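Table Setting Assistants, Part Time
Brastholm, Undport site

Posted 3/26/18

Brastholm is hiring two part-time assistants for its table setting work at Undport. The job is to lay out donuts on plates, clear them, and lay them out again in a new arrangement. Shifts are four hours, mornings or afternoons.

What you will work with

Each table has a gray placemat, a lavender plate and a white plate side by side on it, a small potted plant behind, and a set of donuts in different colors and sizes. Some go on the plates and the others on the placemat or the bare wood.
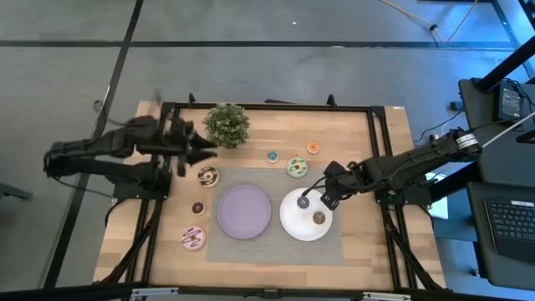
You will get a layout sheet for each round and are expected to follow it closely. If a donut is supposed to lean on another one, lean it. Expect to complete 30 layouts per shift once you are trained. Training takes two shifts and is paid at the full rate.

Duties

- Set the plates and placemat square to the table before the first round.
- Place the donuts according to the sheet, including any that go on edge.
- Keep the plant at the back of the table, clear of the plates.
- Wipe plate rims between rounds.
- Report chipped plates or worn placemats to Savita Nishad. 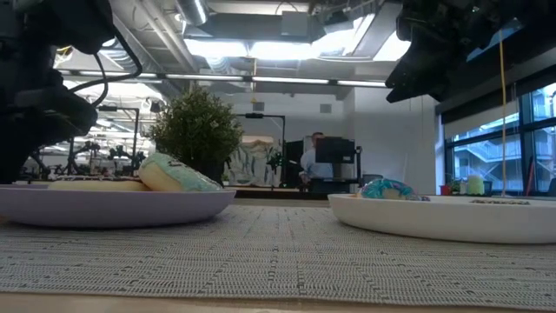
Requirements

You must be 18 or older and able to stand for most of a shift. Good color vision is needed to read the sheets. No food service experience required.

How to apply

Send a short note with the shifts you can work to Hemant Sisodia at the Undport front desk. Interviews are with Prapai Khamphan and last 30 minutes.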